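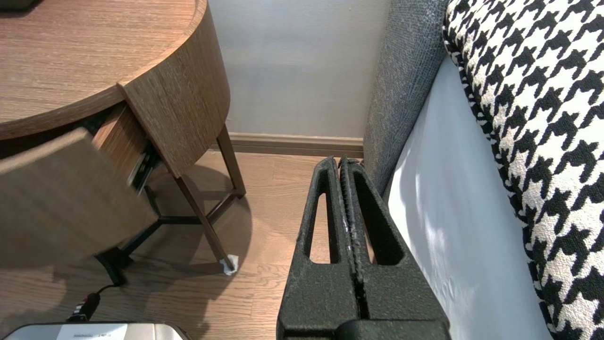 Cómo poner en orden una mesilla redonda con cajón

Las mesillas redondas tienen un problema conocido: la superficie es pequeña, no hay esquinas donde arrimar cosas y el cajón, cuando lo tiene, suele acabar lleno de papeles. Estos consejos sirven para un dormitorio de casa y también para una habitación de invitados o de alquiler.

1. Vaciar el cajón por completo
Sáquelo todo y déjelo encima de la cama. Tire recibos, pilas gastadas y envoltorios de pastillas. Pase un paño apenas húmedo por el fondo y otro seco después. Los organizadores rectos desperdician sitio en un cajón de frente curvo; va mejor una bandeja baja de tela, como las de Bellurow, que se adapta a la forma.

2. Revisar las guías
Abra el cajón hasta el tope y mire los rieles por los dos lados. Quite la pelusa con un pincel seco y apriete los tornillos que bailen, sin forzarlos. Si las guías son de bolas, basta una gota de lubricante seco por riel. El aceite de cocina no vale: atrapa polvo y en unos meses el cajón va peor que antes.

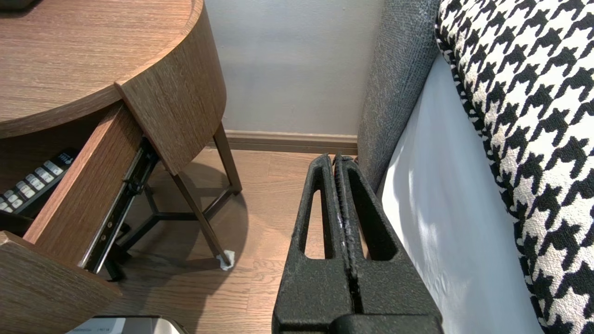
Cajón abierto, con la guía a la vista y el mando a distancia dentro.

Para comprar una guía de repuesto, mida la vieja cerrada y de punta a punta. El recambio de Hestero que usamos nosotros lleva la referencia 3544 y se vende por pares. Cambie siempre las dos.

3. Decidir qué se queda arriba
Lo que se usa a oscuras va encima: el teléfono, un vaso, las gafas. Lo demás, al cajón. El mando de la tele puede ir en cualquiera de los dos sitios, pero que sea siempre el mismo.

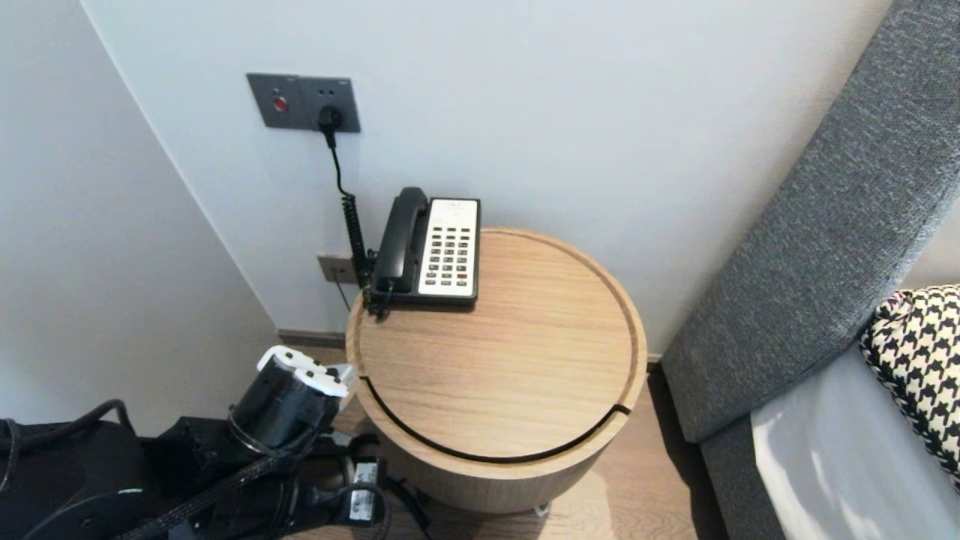 El teléfono fijo es lo que más espacio quita en una mesilla, sobre todo si tiene cable. Conviene ponerlo al fondo y cerca de la pared, con el auricular a la izquierda si se descuelga con esa mano. En esta mesa va así, y el cable rizado queda hacia la pared y deja libre la parte delantera del tablero. Si el cable está muy enredado, desconéctelo, cuélguelo por un extremo y deje que gire solo antes de volver a colocarlo.

4. Llevar los cables por detrás
Los cables que bajan rectos desde un enchufe alto se ven mucho. Se pueden sujetar a la pared con grapas adhesivas Drirkora, una cada 10 centímetros. Limpie antes la pared con alcohol y espere a que seque. En pintura recién dada no pegan bien.
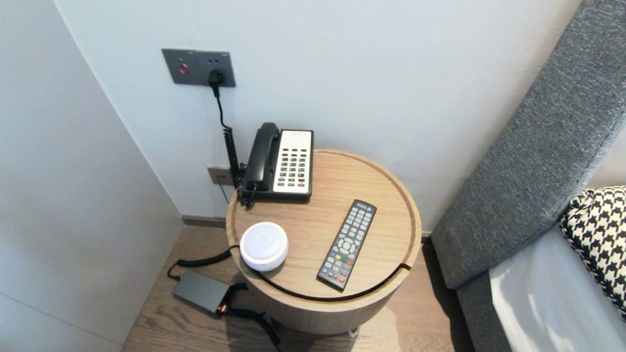
No tense el cable del todo. Deje algo de holgura para poder separar la mesilla al barrer, y no lo pille nunca entre el mueble y la pared. Los cargadores que no se usan a diario se guardan enrollados en el cajón, con una tira de velcro.

5. Proteger el suelo
Los fieltros de las patas se desgastan y recogen arenilla, que es lo que raya la tarima. Mírelos cada vez que mueva el mueble. La bolsa surtida de Jaidee trae 85 piezas y da para toda la casa.

6. Repaso semanal
Los viernes, antes de pasar la aspiradora: paño seco por el tablero siguiendo la veta, bastoncillo de algodón entre las teclas del teléfono y un vistazo al cajón.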